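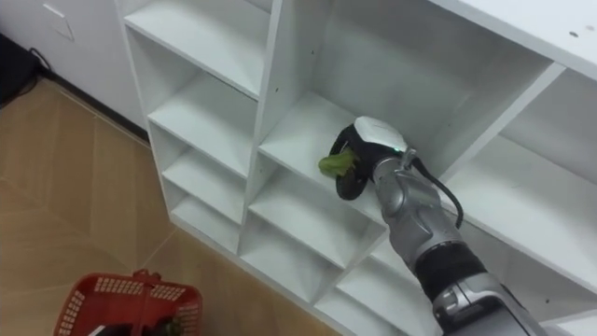
Figure 1. White open shelving unit, left column and middle section, with leafy green at one of the upper middle compartments.

Pimari food store: progress report to the Vanine fund
Reporting period: to the end of June

1. Work in this period

The shelving for the produce side of the Maeng site has been delivered and assembled. It was supplied by Istano as flat boards and put together on site. The unit is an open grid of square and rectangular compartments with no doors. The boards are white laminate with a matt face, as agreed in the revised specification. The earlier proposal for wire racking was dropped at the design stage: small items fell through it and loose leaves caught on the wires.

The narrow column at the left is four compartments high and will take boxed and tinned goods. It has not been stocked. The middle section is set aside for fresh produce, with leafy vegetables in the upper compartments and root vegetables lower down.

2. Condition of the unit

The dividers have a few open screw holes, including one near the upper middle of the divider beside the left column and another lower down. They do not affect strength. They will hold dirt if left open, and the cleaning method for the store assumes a plain surface that can be wiped in one pass. Istano has been asked to send white caps. If these have not arrived before opening, the holes will be filled and touched up locally at our own cost.

The wall fixings are not yet complete. Three brackets are specified and the wall behind the unit needs packing out before they can be fitted. Until that is done the lower compartments are to be loaded first and nothing heavy is to go in the top row.

3. Produce layout

The layout plan gives each kind of produce its own compartment. Leafy items are kept single depth, so that older stock can be seen and taken out. Each compartment will have a removable liner, 400 mm deep, cut to sit short of the front edge. Liners have been ordered for the middle section only.

Labels remain an open point. The first set was printed on paper and lifted at the corners after wiping. A plastic strip that clips to the board edge is being priced. The order of the compartments will not be fixed until the labels are settled – moving labels later costs more than waiting.

4. Spending

Shelving, delivery and assembly: £1,693
Liners and trays: £565
Labels: no spend in this period
Wall fixings: no spend in this period

Both amounts are within the approved budget lines. No transfer between lines is requested. The invoice for the liners was received after the shelving invoice and is included here so that the two can be read together.

5. Delays and risks

The wall fixings are behind the programme. The delay does not hold up the layout work, but the store cannot open to users until the unit is secured. Late supply of the screw caps is a minor risk and is covered under section 2.

6. Next period

Pack out the wall and fit the brackets.
Close the open screw holes in the dividers.
Fit liners to the middle section.
Choose the label type and place the order.
Stock the left column.

The cleaning record and the final compartment plan will be sent with the next report.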